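I moved my coins off the exchange in January, and I've been meaning to write it up ever since. So, with a cup of coffee and no real plan, let's go.

Some background first. I got into crypto the way a lot of people did: I signed up for Prekik on my phone one night, linked my checking account, and bought $40 of bitcoin while watching TV. Then I did it again the next month, and the next. I never thought about where the coins were. They were in the app! There was a little green line that went up and down and that was good enough for me.

What changed my mind was withdrawals. Prekik paused them one evening for "scheduled wallet maintenance" and I couldn't move anything until the next afternoon. Everything came back fine, and I don't think they did anything shady. But I spent that night refreshing the page and feeling a bit sick, and I didn't want to feel that way again over my own money.

So I bought a hardware wallet, a Horesholm. I spent way too long choosing it (two weekends of reading forum arguments, mostly people yelling at each other about open source firmware). In the end I picked it because the screen is big enough for me to read an address without my glasses on. I ordered straight from the company and waited for it to ship, and I'd do that again — there are plenty of used ones for sale and I wouldn't touch one.

Setup took me most of an evening. You pick a PIN, the thing shows you 24 words, and you write them down on paper in order. I wrote word 11 twice and had to start the whole sheet over. Then it quizzes you on them, which I failed once thanks to my own handwriting. I print everything in capitals now.

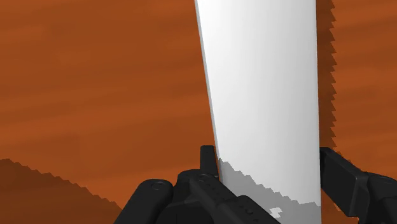 *Orange, rust and a lot of white.*

Next came the test transaction. Please do a test transaction. I sent $40 worth first and watched it sit there as "pending" for what felt like a year. I checked the first six characters of the address, then the last six, then got paranoid and checked the middle too. When it finally confirmed I wiped the wallet, restored it from my paper words, and made sure the balance came back. That was the scariest part of the whole thing and I'm so glad I did it while there was only pocket change on there.

After that I sent the rest. Prekik charges a flat fee per withdrawal, so one big transfer made more sense than a bunch of little ones. My hands were sweating. I had a little over $2000 in there by then, and I know that's nothing to some of you, but it's a lot to me.

Now for the part I got wrong. I had a small pile of a token called Fukitus (don't ask, I bought it on a dare from myself) that was worth $393 at one point. I figured it would just go along for the ride. It didn't. Horesholm doesn't support it directly, so I had to connect to a separate app called Bhuiyan, and that meant paying network fees in a different coin that I didn't own any of. By the time I'd bought some of that, paid to move it, and paid to move the token, the price had slid and I had $200 left. I should have sold it on the exchange and taken the loss on dinner that week instead of stretching it over a month.

A few things I'd tell a friend:

- Check that your wallet supports every coin you hold *before* you buy the wallet.
- Never type your recovery words into a computer or take a picture of them.
- Keep a second copy somewhere outside your home. Mine took me three weeks to get around to.
- Download your trade history from the exchange while you're logged in. You'll want it at tax time.

I still buy on Prekik every month, same $40, and I move it over when it's built up enough to be worth the fee. I look at the price a lot less now, mainly because the wallet lives in a drawer and I'm too lazy to get up.

Next post will probably be about the tax forms, if I ever finish them.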